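Courses > Robot Handling > Week 4 > Comparing hand-held grippers

Notes for Thursday's session, Thursday, February 23, 2023. Typed up quick, sorry for gaps. – F. Brandes

Two grippers to compare: the Barnel and the Wirnura. Work in pairs, one gripper each, then swap.

What to log:
- grip force setting (start at 15, dont go past the stop)
- slip or no slip
- camera view of the pads, clear or blocked
- how your wrist feels after 10 goes

Barnel: pads close evenly, a bit slow on release. Wirnura: quicker, but the trigger is stiff. Salamatu got 200 clean picks out of hers last term before the spring needed changing. Check the spring first!

Camera: exposure fixed, not auto. Lamps in the room pull the auto setting all over the place and then the two logs can't be compared. Marker on top stays uncoverd, keep your sleeve off it.

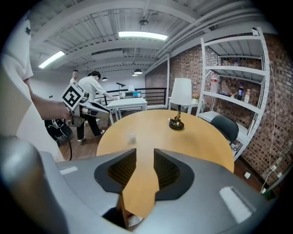
Glass is the hard one. Come in level, pads either side, close slowly. Lamp stem is easier, grip it low. Same object, same spot on the table for both grippers or the numbers mean nothing.

Write up: one page, table plus a paragraph on which you'd pick. By end of next week.

3 comments

Ashraf Fawzy: Is the force setting the same scale on both?

Frauke Brandes: No. Conversion sheet is in the Week 3 folder.

Adhiambo Kinyua: wirnura trigger killed my thumb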